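Office white tables, marks that won't come off, and what sponge to buy
Brinport Workspace Forum > Cleaning & Kit

mossgate
Right, need some help before I order. We've got the big white meeting tables, rounded corners, and they're picking up marks. Little dark dots, pen lines, one ring from a plant pot. Spray and paper towel just smears it. Been told get sponges, but there's a million kinds. Budget is small. What do people use?

tilly_b4
Jekik yellow ones. Come sealed one by one so you can stick a few in a drawer. Warm water, tiny drop of washing up liquid, dry with a cloth after. Done

oldpaintpot
Don't let anyone near a white table with a scourer. Ours went from shiny to cloudy in 3 weeks. Cloudy bits then hold the dirt so you clean more and it gets worse. Soft sponge only

mossgate
ok so no green side. What about those white melamine eraser things? Somebody here swears by them

tilly_b4
Fine for pen. I use them

oldpaintpot
NOT fine. They're an abrasive. Very fine one but still. Look at it with the light across it after a month and tell me its fine

tilly_b4
Have looked. Its fine. Been doing ours since March, no dull patch anywhere

dunlin
Depends on the top. Gloss you'll see it, matt you mostly won't. Test under a chair edge first where it doesn't show

cabbagewhite
Can we talk about the individual wrappers though. Wadotine do a box of loose ones, cheaper, no plastic. Every sponge in its own bag is mad for an office, you open one and then there's crumpled film all over the table you were meant to be cleaning

tilly_b4
Loose ones go dusty in the cupboard. And people put used ones back in the box. Grim

cabbagewhite
So put a lid on the box?

mossgate
Not fussed on wrappers tbh, just price. Seixas quoted me for 800 which is ridiculous, we have one floor. Said the smaller pack was 83. That's still loads isn't it

dunlin
83 will do you ages. Round or block? Blocks are better for edges, the round ones fit your hand but you can't get into the corner by the rim

mossgate
Didn't know there was a choice. Here's our place anyway, table and both shapes of sponge are in the second one

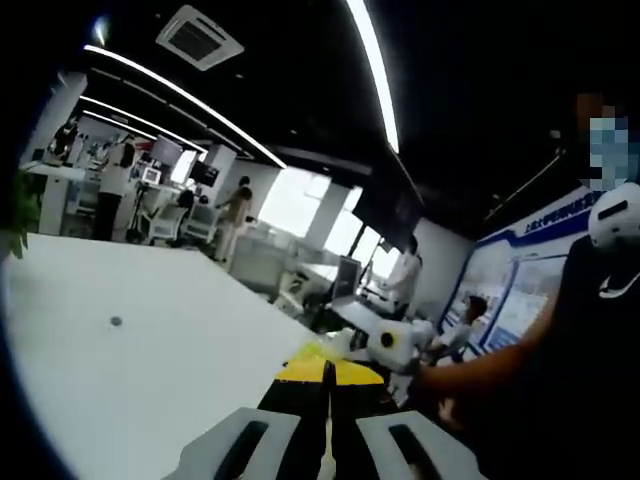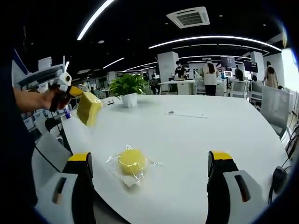

oldpaintpot
Start with a damp cloth before any sponge. Half of what people call stains is just dirt sat on top. Pen, bit of surgical spirit on cotton wool, dab dont rub. Then wipe it off with water

dunlin
Seconded. And get a saucer under any plant, that's your ring sorted

cabbagewhite
Cork mat, saucers sweat underneath. Had one leave a worse mark than the pot did

tilly_b4
Block for me, cut in half with scissors, lasts twice as long. Still say the eraser is ok for pen

oldpaintpot
Still say it isn't

mossgate
Ok going with blocks, small pack, plus a cork mat. Will try the spirit on the pen line tonight after 6 when everyones cleared off. Does it stink?

dunlin
A bit. Open a window if yours open

cabbagewhite
And ask Wadotine for a loose price before you pay Seixas anything. They match sometimes

mossgate
Emailed them, waiting to hear. Will post what they say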